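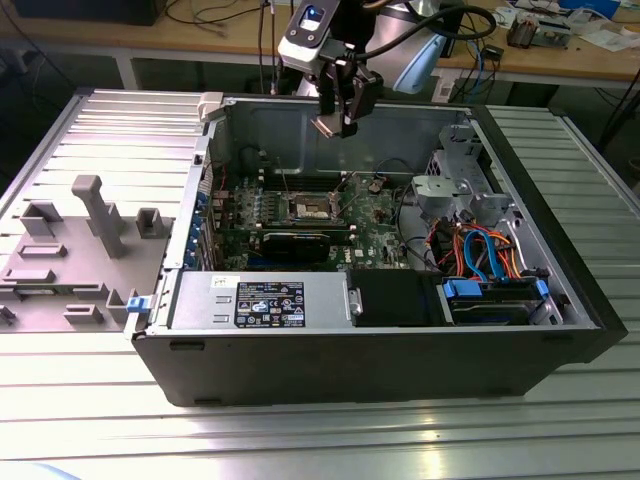 Workplace Equipment Reuse – Information Services

The desktop refurbishment program will continue until December. Staff are reminded that 41 towers remain on the register, and that each is to be opened and checked before it is reassigned to a branch or released for parts.

Cases should be laid flat with the side panel removed and set down beside them, inner face up. Cables to the drives may stay in place unless the drive itself is to be withdrawn.

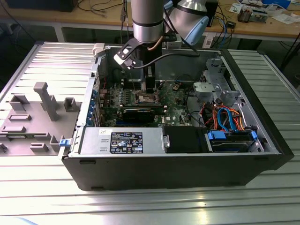
Expansion cards are left seated until the processor socket has been inspected. The blue retention clips at the rear are easily strained and should be released by hand.
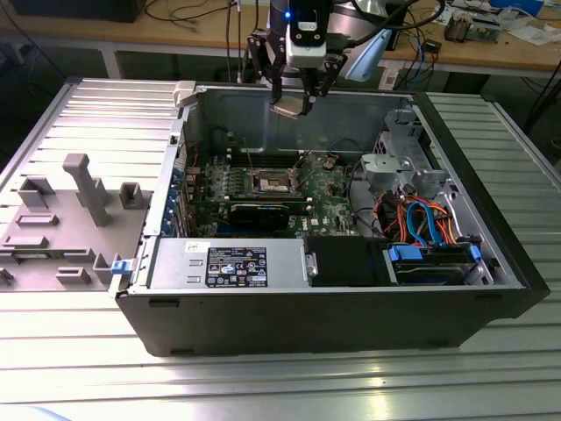

INFORMATION SERVICES | Hardware Bench

Old thermal paste must be cleaned from the top of the processor before a new cooler is fitted. Dried residue should be lifted gently and kept clear of the socket and the board around it.
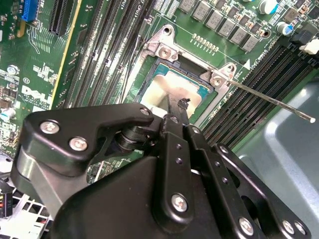
Fresh paste is held in the Hegarty cabinet – please sign for each tube. Enquiries may be directed to Elvia Ibarra, Program Coordinator.

Comments (3)

M. Karnus
Are the older towers at our branch on the register, or do we send in a separate list?

Elvia Ibarra
A separate list, please, with asset numbers.

deskside5
Cabinet was down to one tube this morning.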